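Week 9 – Learning from hand-held demonstrations

Last time we left Viorica Lungu's method half explained, so let me pick it up gently. A person carries the gripper by hand, does the task, and the policy learns from the gripper's own view. The Drernus set holds 647 such demonstrations, all of them on table-top tasks.

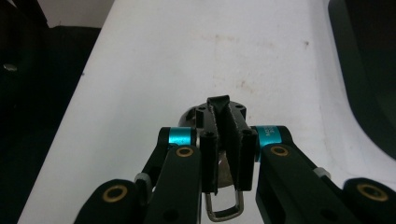 Drorkasar Manipulation Group

Look at the finger pads, set close together, with the thin wire loop between their lower ends. Thin things are where the method struggles, bless it – a small error in pad width matters far more than it would with a mug. Adding the width as an input took wire tasks from 41 successes to 68 in 100 trials, and I do find that rather cheering.

Before the February session, please read Huệ Chu's notes on grasp width and bring one question, however small.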